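I met the owner of Cha, the little tea counter on the Pornero waterfront, a bit before opening, and she had a pot going before I'd even found my notebook. She started in March with 10 teas and two stools. "I figured I'd last a summer," she told me, laughing.

These days the list runs up to 200 (I gave up reading at the oolongs!), and she says she's tasted every one.

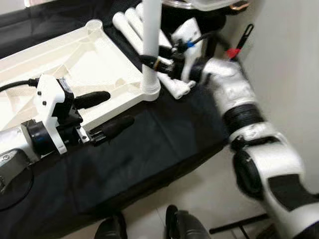 So what do people get wrong at home? "They walk away from it," she said. "Green tea wants two minutes. They give it 5 and then tell me it's bitter." I kept quiet - that's me every morning.

She still blends the house black herself, and she won't say what's in it. I asked twice.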